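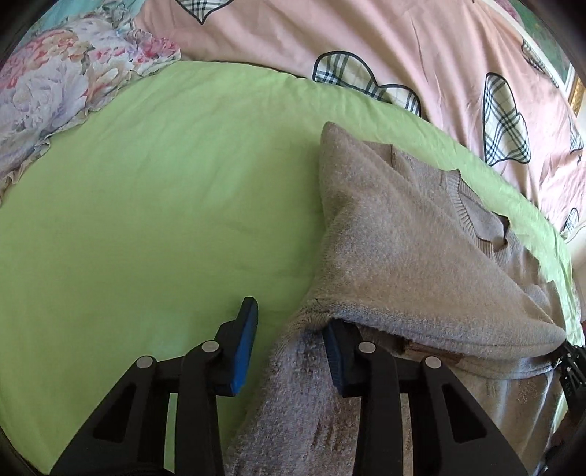

Himlow: clothes and bedding, as they land

March, by the Himlow maintainers at Nindine

Last updated: March, with version 2

Himlow is a catalog of soft things on beds. Sweaters, robes, towels, fitted sheets, duvets, the odd sock that came along for the ride. Each entry is one bed at one moment, with a written record of the fabrics on it, how they're lying, and what would have to happen before someone could fold them and put them away.

We love this stuff! Laundry gets written about as if it starts with a flat shirt on a flat table, and anyone who has tipped a basket onto a bed knows it starts with a lump. The lump is the interesting part. Which layer is on top? Is that ribbed band a collar or a cuff? Does the gray edge belong to the robe or to the towel under it? Himlow is for people who like those questions.

What's in it

Version 2 has 2380 entries from 126 bedrooms. Of those, 2000 have the full record and the rest have the short one (item, surface, main color). The short ones are still useful for browsing, and we're filling them in as we get to them.

entries/ – one text file per entry
beds/ – one file per bedroom, listing the usual bedding
words/ – the fabric and fold glossary
notes/ – longer notes on awkward entries
CHANGES – what moved between versions

Entry names start with the bedroom code, so everything from the same room sorts together. Please keep it that way if you make your own copy. It's so much nicer to read a room straight through and watch the same duvet turn up again and again under different piles.

The full record

item: what the thing is, in the plainest word that's safe. "Sweater" if you can see it's a sweater, "garment" if you can't.
maybe: other things it could be. A neckband by itself might mean a sweater or a robe, and both go here.
surface: what it's lying on, named from the bottom up where layers show.
texture: terry, rib knit, jersey, woven, fleece, fuzzy (yes, fuzzy is a real value, and we use it constantly).
shape: flat, folded, rolled, draped, mounded, peaked, stuffed.
edges: which edges can be found without moving anything. Hem, collar, cuff, selvage, none.
wear: pilling, stains, loose threads, thin spots, fading.
under: anything peeking out from beneath.
first move: a short sentence saying where you'd take hold if you were going to sort it.

The "first move" line is our favorite. It began as a joke column in the old Pascu sheet, and people kept reading it before anything else, so it stayed. Some are very short ("collar, lift"). Some go on for a while about a duvet cover with a pillowcase swallowed in one corner.

A sample record, with the code left off

item: garment
maybe: sweater, robe
surface: fitted sheet, lime green
also on bed: light pink duvet or blanket with plaid scalloped shapes
texture: fuzzy, terry-like; ribbed band at the neck
shape: peaked, with layered folds to one side
edges: collar or neckband
wear: pilling, a faint brownish mark
under: a little brown fabric
first move: follow the neckband to find the shoulders, then shake out

How we pick words

Everyday words win. We write "fitted sheet" and "blanket," and we don't ask anyone to know a jacquard from a dobby. If two people would name a color differently, the broader name goes in. Gray covers a lot of ground in this collection, and we're fine with that.

Peaked and mounded cause the most arguments. Peaked means there's a point, the kind you get when cloth is pinched up and stays up. Mounded means a rounded heap. Thick terry holds a peak beautifully. Thin jersey slumps, and nearly everything marked peaked is towel, fleece or heavy knit. There's a long and happy note about this in notes/peaks.

Draped needs an edge to hang over, such as a headboard or the side of the mattress. A sleeve trailing across a pillow stays under whatever shape the rest of the garment has.

Wear is recorded because it helps tell similar things apart. Two gray towels are hard to separate until one of them has a stain near the hem. We write "mark" unless the record can support something more definite, and we don't guess what made it. Pilling goes in even when it's slight.

Patterned bedding

Please read the beds/ files before using the color field! Busy duvets are a joy to look at and a real nuisance to label. Plaid shapes with dark outlines can pass for separate pieces of cloth if you go quickly, and a printed border looks a lot like a hem. The bed file tells you what belongs to the bedding, and then the pile on top is easier to read.

Good uses

Teaching folding and sorting. Writing care guides. Testing whether a set of fabric words holds up once the fabric is crumpled. Checking a storage plan against what really ends up on the bed. The folks at Vurport used version 1 to rewrite their linen closet labels and dropped "misc. soft" altogether, which made our month.

Less good uses

Sizes. Nothing in Himlow was measured, and a bunched sweater says very little about how big it is. Fiber content is out too: "terry" describes the loops, and says nothing about cotton. Please don't use the wear field to judge a household either. Everybody owns a sad towel.

Known gaps

Very few bunk beds or cribs. Lots of winter knits, not many swimsuits. White on white entries are thin on detail, and the "under" field was added late, so older Pascu entries often leave it blank. Blank means unrecorded. If someone looked and found nothing, it says "none."

Changes in version 2

"Crumpled" is gone, split into mounded and stuffed. Collar and neckband are now accepted as the same edge. Bed files have been added for every bedroom. The Pascu entries have been renamed to match the rest, with the old names kept in CHANGES.

Fixing things

Send corrections one entry at a time and quote the line you'd change. If you think an item is named too boldly, say so – we'd much rather have "garment" with two good maybes than a wrong "robe." New words for the glossary are very welcome, especially for what duvet covers do in the dryer.

Contact: Himlow desk, Nindine | © Nindine | Back to top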